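Notebook, Oturthorpe bench
27 August 2022
Paper curl and humidity, run 2

Picking up from the April entry. The question is still why the Haltar cartridge stock lies flat out of the ream and lifts at the corners after a night in the small room. In April I blamed the storage shelf. I no longer think the shelf has much to do with it.

Setup as before. Strips cut 152 mm long, half with the grain and half across it, grain direction checked by tearing and again by wetting a corner. Strips hung from a line by one end in the cabinet, wire side facing the door. Saturated salt in the tray for the damp condition, dried silica gel for the dry. Left overnight in each, then laid on the glass plate and the lift read at the free end with the height gauge. The gauge was zeroed on the glass each time. It drifts if the battery cover is touched, so I taped the cover.

Damp condition logged at 77 percent on the Jomby hygrometer. The second hygrometer read lower when first put in and caught up after the door had been closed for an hour. I have used the Jomby figure throughout and written the other in the margin of the data sheet.

Cross-grain strips lifted toward the wire side in the damp and came most of the way back when dried. Long-grain strips hardly moved along their length but twisted, which the end reading does not capture. A twisted strip can show zero at the middle of the free edge and a clear lift at one corner. For the next run, read both corners and the middle and record all three.

Stacked sheets behave differently from hung strips. In a stack only the top sheet and the edges see the room air, so the top sheet takes up moisture on one face and curls away from it. The sheets beneath are protected until the top one is removed. Clips along one edge stop the lift on that edge and push it to the opposite one.

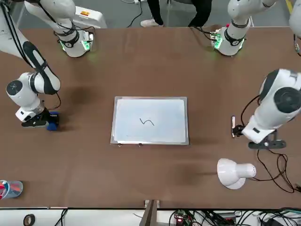 Kwadwo Opoku objects that I am mixing up two effects, and that a top sheet taking up moisture on its upper face only should relax within the hour as the sheet comes to equilibrium through its thickness. Anything left the next morning has to be locked-in strain from the drying cylinders being released, and that would appear in a single sheet hung in free air as well. He wants a run with the top sheet turned over halfway through. If the curl stays with the paper's own wire side, it is released strain. If it follows the exposed face, it is the moisture gradient and I can keep my explanation.

Fair. The equilibrium time for this weight is short and I had not allowed for that. I will do the turned-sheet run, with pencil marks on the wire side so there is no argument afterward. Pencil only — the first set was marked in ink and the wetting test took the marks off.

Notes on method before I forget them:

Cutting. The rotary trimmer puts a slight set in the strip along the cut edge. Cut wide, then trim to width with a scalpel against the steel rule.

Handling. Fingers count as a moisture source. Tweezers on the end that is not read.

Door. Opening the cabinet to take out one strip disturbs the others. Take the full set out together, cover with the glass dish, and read them in the order they were hung.

Ametepe supplied the second batch from a different ream with the same label. Kept separate, bagged, not yet cut.

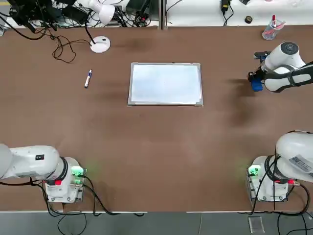
Reading curl by eye is not good enough for the comparison, but it is useful for sorting strips before they go under the gauge. The trick is low light from one side, so that a lifted corner throws a shadow longer than the lift itself. Overhead room light hides anything small. A desk lamp standing near the back edge of the table, like the white one here, would be in a usable place for this if the head were brought down low. Ayuba Ametepe sorts by sliding a feeler strip under the corner, which works on board but moves anything lighter.

Outstanding: turned-sheet run, three-point readings, fresh silica gel. Check whether the April strips were hung wire side to the door or away from it. The sheet for that run does not say, and if they were reversed the sign on all the cross-grain readings needs changing.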